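Home About Rules Verification Appeals Contact

Questions about fake and impersonating accounts

These are the questions members of Punley send us most often about accounts that pretend to be someone else. Last updated 2022-11-21.

What counts as impersonation?

An account that uses another person's name, photo or job title in a way that would lead a reader to think it is run by that person. It doesn't matter how many followers it has. Accounts that claim to speak for a local group, a school or a business without permission are treated the same way.

Are parody and fan accounts allowed?

Yes. The word "parody" or "fan" has to be in the display name -- having it only in the bio is not enough, as the bio does not show when a post is shared. Owners who get a notice from us have 3 days to change the name.

How do I report an account?

Open the profile, choose Report, then Pretending to be someone. You do not need a Punley account of your own. If you are the person being copied, we will ask for a document with your name on it. The document is deleted when the case is closed.

Can I report an account that is copying someone else?

You can, but we may have to contact that person before we act. If the account is asking people for money, say so in the first line of the report and it will be moved up.

How long does a review take?

It depends on the case. Reports with a link to the real person's account or website go faster. Long explanations are fine, but keep them to 300 words, which is all the form will accept.

Who looks at the reports?

Staff reviewers. The team is led by Yayra Akolgo, and appeals go to Sota Oshima, who does not take part in the first decision. Our spam filter, Vilter, sorts incoming reports but cannot suspend an account.

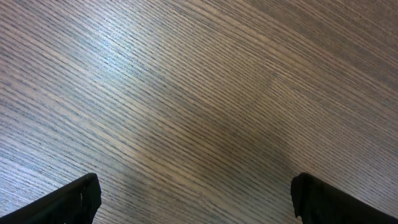 What happens to the posts of a suspended account?

They are hidden at once and removed after 92 days if there is no appeal. Replies written by other people stay up. Shared copies of the posts show a short notice in place of the text.

My account was suspended by mistake. What now?

Use the link in the suspension email. One appeal per suspension is accepted, so include everything you have -- old posts, a work page, a second contact address. Opening a new account while you wait will count against you.

Do you publish figures?

Yes, every January. The last report listed 139 accounts removed for impersonation.

Related
Choosing a display name
What the verified mark means
Moving your account from Yagi
Signing in with Vandix
How to spot a copied profile photo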